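Repair figures should count the hours, not the parts

The repairability scores now printed beside the price of a desktop computer reward one thing above all: whether a part can be had. A maker that keeps power supplies, fans and drive caddies in stock for 7 years scores well. A maker that stops after three scores badly. I have no quarrel with stock. My complaint is that a spare part on a shelf in Wondmont says very little about whether the machine it fits will ever be mended.

Consider where the cost falls. A small office machine that fails out of warranty is worth perhaps 200 pounds to its owner. If the replacement part costs 30 and the labour costs 90, the owner will hesitate. If the labour costs 140, the owner will buy a new machine, and the score on the box will have had no bearing on the matter. Labour is the larger term in nearly every small repair, and it is the term the score leaves out.

Labour is decided at the drawing stage. The number of screw types, the order in which things must come out, the length of a cable, the presence of a clip that breaks on its second use: these are fixed before the first unit is sold and cannot be put right later by a generous parts policy. The Serrano range is a fair case. Its parts list is long and its prices are moderate, yet the front fan sits behind the drive cage, the drive cage is held from the far side, and the far side is riveted. The part is cheap. Getting to it takes most of a morning.

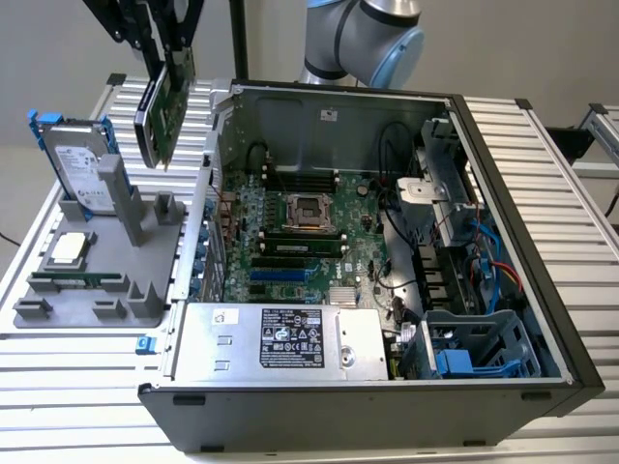
An open desktop tower on its side, with an expansion card held above the work table.

The usual answer from makers is that time cannot be measured fairly, as one technician is quick and another slow. The motor trade dealt with this long ago by publishing standard times for standard jobs. A garage may beat the book or fall short of it, but the book exists, and a customer can be quoted from it. Nothing about a computer makes the same method impossible. There are fewer jobs, the tools are simpler, and the parts weigh less.

A workable scheme would list a small set of jobs: storage, memory, fan, power supply, main board, front ports. Each would be timed from closed case to closed case, by someone who had the service manual and had never seen the model before. Refitting must be included. Several of the present scoring methods stop the moment the part is free, and so flatter any design that comes apart easily and goes back together badly. The Stallero small tower, with its side panel hooked at five points, is of this kind.

When the Rasetti workshop went through its job sheets last September, there were 1,137 of them for desktop machines. In 300 cases the owner had declined the repair after the quotation. I expected missing parts to be the main cause. They were a minor one. Most of the declined quotations were for parts already on the shelf, and in most of those the labour line was the larger of the two.

One workshop is a small sample, and its customers are not typical. Schools and small firms repair more readily than households do. If anything this weakens the case for the present scores, as these are the owners best placed to benefit from them.

There is a fair objection that timing favours large cases over small ones. It does. A small case is harder to work in, and a buyer who wants one should be told what it will cost later. The score should report that cost and leave the choice alone. Adjusting the figure by case size, as has been proposed, would hide the very thing the buyer needs to know.

Parts stock should stay in the score. I would give it a third of the weight and give the rest to timed jobs, with the times printed in minutes next to the total, so that a workshop can check them against its own sheets and complain when they are wrong.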